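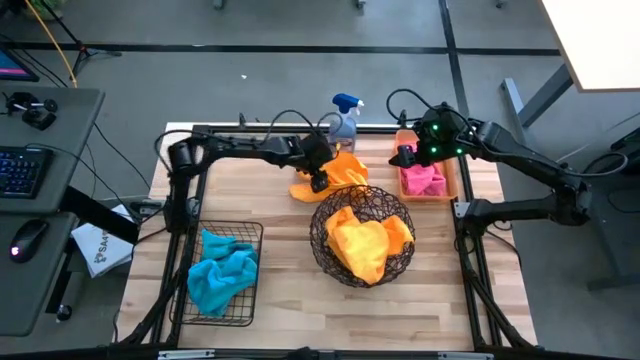
Four colours of towel, two wire baskets and one orange tray, mid-sort.

How to sort your cleaning cloths by colour (and keep them that way)

I love a colour-coded cloth system. It costs next to nothing, it takes an afternoon to set up, and you'll never again wipe a glass with something that was last used on the oven! I started mine in July and I'm still smug about it.

What you need
Cloths in four colours
A basket or tray for each colour
A clear table
Your usual spray

Step 1. Get every cloth out
Empty the cupboard under the sink, the car boot, the coat pockets, all of it. My haul came to 17, including one I'd been blaming Troels for losing.

Step 2. Give each colour a job
Mine go like this: yellow for dusting, turquoise for glass and mirrors, pink for the bathroom, orange for the kitchen. Choose whatever suits you, then write it on a card and stick it inside the cupboard door.

Step 3. Give each colour a home
Open wire baskets are brilliant for this as the air gets in, and you can tell what's inside from across the room. A shallow tray does nicely too, and it wipes clean in seconds.
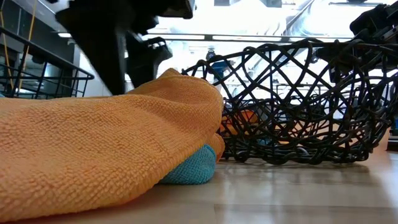
Step 4. Check the pile, then fold
Texture matters nearly as much as colour, so have a good feel of each cloth before you put it away. Long, loopy ones grab crumbs and grease, while short, smooth ones are the ones I want for a streak-free mirror. Put the nubby orange towel next to the turquoise cloth tucked under its edge and you'll see the difference straight away. Fold the thick ones in half and the thin ones in quarters.

Step 5. Wash them by job
Keep bathroom cloths in their own load and skip the fabric softener, which clogs the fibres. Dry them flat or on a line, and put them back in their own baskets the same day if you can.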